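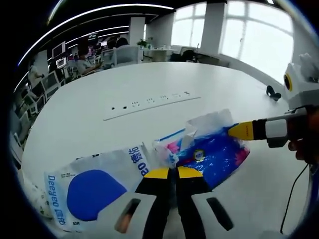 **Edem Odoi:** Don't use a dry tissue on a white top like that. Paper drags the grit around and after a year the finish goes dull in the middle, where everyone works. Damp cloth first, then dry it off. What's the surface, do you know? If it's melamine you can be fairly rough with it. If it's painted you can't.

**kernita_upstairs** (original poster)
No idea about the surface. The table was in the Stavmont office when we took over the lease in January 2019 and there's no label under it. Smooth, white, rounded edge. It shows every mark.

My question was more about the habit than the product. Eight of us use that table at one time or another and it never gets cleared between uses. People leave their bits behind, the next person pushes them to the side, and by the end of the day the edge has a border of rubbish. The pack of Deeyeo lives on the table now so there's no excuse for not wiping it, and still I'm the one who does it.

**flatpackfran**
You've answered your own question. If the wipes live on the table, they're one more thing on the table. Put a hook or a little shelf at the end and get them off the surface.

**kernita_upstairs**
We had a shelf. Things went onto the shelf and stayed there until it was full, then they went onto the table again.

**Thodoris Michailidis**
Same trouble at our place. We made it a rule that the table is bare at lunch and bare at home time. Anything left goes in a tub under the desk by the door. After a month the tub goes in the bin, contents and all. I lost a good pair of scissors that way but it did work.

**flatpackfran**
Bit harsh. I'd be annoyed if my stuff was thrown out when I'd only gone to a meeting.

**Thodoris Michailidis**
You get a month. It's a long meeting.

**Edem Odoi**
I'm with Fran on this one. A tub of other people's things turns into a second mess, and someone has to be the one who empties it. You'd only be moving the job along.

On the cleaning: a spray bottle with water and a drop of dish soap costs next to nothing. We used to buy the Zapata spray and it left streaks you could see from the doorway. Microfibre cloth, wash it on its own, no softener.

**kernita_upstairs**
We've got a Zapata bottle under the sink, half full. Same streaks. I thought I was using too much of it.

Can't do bare at lunch, Thodoris. There's work set out on that table that has to stay where it is, so clearing it completely twice a day is out. What I'd like gone is the drink stuff and the packaging. Cups are the worst of it, then plastic bags. Someone opens a thing and the bag it came in stays until I pick it up.
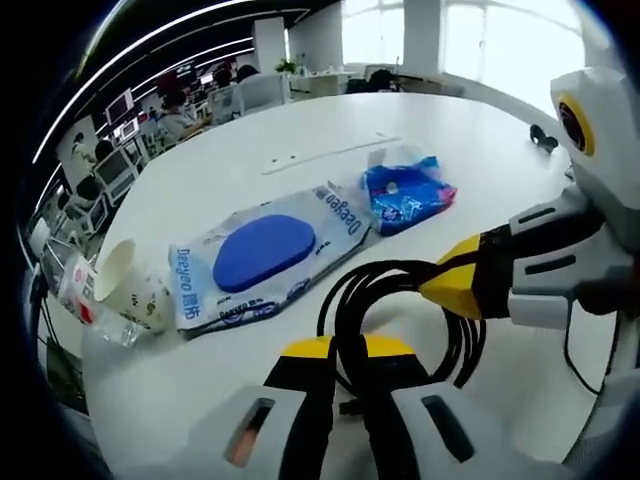
So I'm thinking of one bin right at the end of the table, in arm's reach, no lid. At the moment the nearest one is in the kitchen and I don't think anyone is going to walk to the kitchen with one paper cup. I priced a proper pull-out unit from Zasex and it was $294 before delivery, which I can't put in front of the boss for a bin. An open one from the hardware shop would do.

Then drinks on the desks only. I don't care if it's water with the cap on, bottles roll and caps come loose.

**ponderosa_pat**
Open bin next to a work table smells by the afternoon if anyone puts lunch in it. Get one with a swing lid.

**kernita_upstairs**
Nobody eats at it, so I'd rather go without the lid. I tried a swing lid at my old job and people balanced cups on top of it.

**Thodoris Michailidis**
People do that everywhere. No lid is right. Line it, and keep spare liners in the bottom under the one in use, then whoever empties it has the next one there already.

**flatpackfran**
+1 for the liners in the bottom.

I don't agree with the drinks ban though. If people work at that table for a couple of hours they're going to want water. Give them a spot for it. A tray at one corner, with a raised edge, and drinks go on the tray or they go away. We did that on our sewing tables in March and haven't had a spill on the fabric yet.

**Edem Odoi**
A tray is fine until there are more cups than tray. I'd try it anyway, it's cheap. Put coloured tape down where the tray goes or it'll wander.

**kernita_upstairs**
Tape leaves gum on white. I spent most of a morning getting the last lot off.

**Edem Odoi**
Cooking oil on a cloth, leave it ten minutes, then soap. Test it underneath first if you don't know what the surface is.

**kernita_upstairs**
Good to know. I used my thumbnail.

Might do the tray on a side table next to it instead, so it's close but off the white top. There's an old stool in the storeroom that's about the right height.

**ponderosa_pat**
How many wipes are you going through? We worked ours out at some 80 a month for one table and switched to cloths after that. Three cloths, one in use, one in the wash, one spare.

**kernita_upstairs**
Haven't counted. I'd be happy with cloths, but then somebody has to take them home and wash them and I can guess who. I'll stay with packs for now and see how the bin goes.

**Thodoris Michailidis**
Put the bin on the side people leave from, not the side they arrive on. We had ours the wrong way round at first and it stayed empty.

**kernita_upstairs**
That's the window end, then. There's room for it if I shift a chair. I'll pick one up this week and post again when it's been there a while.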